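Speaker notes: Saturn and the slow months
Evening talk, Kirkham reading room
Slides are few, so speak slowly and look at people

Good evening and welcome. Thank you for coming out after work. I will speak for forty minutes and then we take questions. If my English becomes too fast, please raise a hand and I will slow down.

(Wait until the door is closed.)

I want to start with a complaint I hear very often. A person comes to me and says, "Saturn is on my Sun, so my year is ruined." They have read it on some page, usually late at night. I do not agree with this reading, and tonight I will try to show why.

First, the basic movement. Saturn needs a little more than 29 years to go through all the signs. It stays in each sign between two and three years. When we say "Saturn return," we mean it has come back to the place where it stood at your birth. The first return is usually felt between the ages of 28 and 30. The second comes near the end of the fifties. Ask the room who has had the first one. Ask who has had the second. Do not ask ages.

Second, retrograde. Every year Saturn appears to go backward for more than four months. From the Earth it only looks this way, the planet does not turn around. In a chart reading we treat this as a time of review. An old duty comes back, or a paper you signed must be read again. In my notebook I have 137 readings made during a Saturn retrograde, and the word people used most was "tired." Second was "stuck." Almost no person said "disaster."

(Slide: the wheel with twelve houses. Leave it on until the break.)

Explain the houses in short. The sign tells us the manner, the house tells us the area of life. Saturn in the second house speaks of money and the things we own. In the sixth house it is daily work and health habits. In the tenth it is the public role. If they remember only one thing from this slide, it should be that you must know your birth time. Without it the houses are a guess. My own mother said "morning," and I had to write 2 letters to the town office in Zulberg before I got the correct hour.

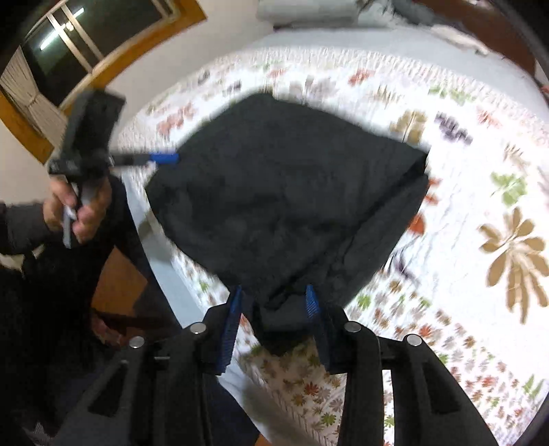
Saturn is the planet of limits, and in the old books it rules bones, skin, teeth, lead and the color black. I like to start from the body with this one, because Saturn is slow and heavy and can be felt. People born with a strong Saturn often hold on to things longer than they need to. Think of dark clothing pinched tight between two jaws, like on the picture, and you have the feeling of a Saturn square to the Moon. Something has you by the sleeve and you want to walk. The question in a reading is what is being held, and also what wants to be free. Here I tell the story of the woman from Lougher who kept her shop open five years after she stopped loving it. Tell it short, without the part about the lease.

(Drink water.)

Third, the aspects. Go through them in this order: conjunction, square, opposition, trine, sextile. For the square, say clearly that it brings friction, and that friction also gets work done. For the trine, warn them a little. An easy Saturn can make a person so patient that they wait for everything. I have this trine myself and I still have boxes from my last move.

If there is time, show the Hokau tables. These are the printed positions I use at home, 674 pages, very small type. Pass the book around but ask for it back. Somebody will ask why I do not use a phone program. My answer is that I use both, and when they do not agree, I check the time zone first. It is nearly always the summer time.

Fourth, what to do in a Saturn period. I give practical advice here, no ceremonies:

Write down the promises you have already made before you make a new one.
Sleep at regular hours.
See the dentist. (They laugh at this, but I mean it.)
Talk to an older person about a decision you are delaying.

Remind them that astrology does not replace a doctor, a lawyer or a bank. Say this in a normal voice, not like a warning on a medicine box.

Break, 5 minutes. Tea is by the window.

After the break we look at one chart together. Take a chart from the folder with no name on it. Find Saturn, say the sign, say the house, then find the closest aspect. Let the room try first — they are often better than they think. If they are quiet, begin with the Moon, people are less shy about the Moon.

Questions until 8:30. If somebody asks when they will die or if the husband will come back, say kindly that I do not read for this. Then take the next hand.

Chairs back to the wall. Switch off the projector at the plug.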